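How to Label the Bins and Cables in Your Workshop So the Labels Stay On 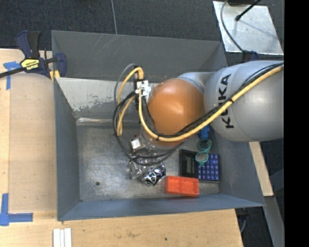
Killbridge, 2020-07-05

Every guide to workshop labeling starts by telling you to buy a label maker. I own one, and I have my doubts. The tape looks sharp on the first morning and then starts curling at the corners, especially on bare sheet metal. If you already have a label maker, fine, use it. If you don't, read the rest before you spend anything.

What you need

Rubbing alcohol, a clean rag, a paint marker, masking tape, plastic cable ties, and some card cut into small tags. A roll of clear packing tape helps. The special "industrial" label stock costs a good deal more, and I have yet to see it outlast a paint marker on steel.

Step 1. Clean the surface

Wipe the spot with alcohol and let it dry. Most labels that fall off were stuck onto a film of oil. People blame the glue. Dish soap is often recommended too, but it leaves a residue unless you rinse it well, and who rinses a bin?

Step 2. Decide on the words

Use the name you say out loud. If you call them "the long screws," write LONG SCREWS. I'm suspicious of number codes in a home shop. Gert Venter talked me into one years ago, with a notebook to look everything up in. I lost the notebook. He says the system works if you keep the notebook on a string, and he may be right, but I've gone back to words.

Step 3. Mark the bins

Run a strip of masking tape along the bin as a guide line. Write above it in capitals with the paint marker, then peel the tape off before the paint sets hard. Put the name on the side you see when you walk up, and again on one end if the bin ever gets turned. Leave it 30 minutes before touching it. The marker packet will probably promise less. I don't believe it.

For plastic bins, test the marker on the bottom first. Some plastics never hold paint at all, and on those I use a card tag under packing tape.

Step 4. Tag the cables

Flag labels, the kind that fold around the cord and stick to themselves, are the usual advice. Mine slid down the cord and gummed up. A card tag covered on both sides with packing tape, punched at one end and held with a cable tie, is uglier and has given me less trouble. Put one tag near the plug and a second near the tool. Pull the tie snug but don't crush the cord, and trim the tail flush so it won't scratch you.

Colored ties are sold as a code of their own. They work until you run out of one color.

Step 5. Check it later

Look everything over in November, or whenever your shop gets damp. Redo whatever has faded or peeled. Jonalyn Dela Peña, who taught me the card tag method, also paints clear nail polish over her marker lettering. I've tried it on 2 bins and can't tell the difference yet.

Will labels make you tidier? I doubt it. My long screws still end up in the coffee can by the door.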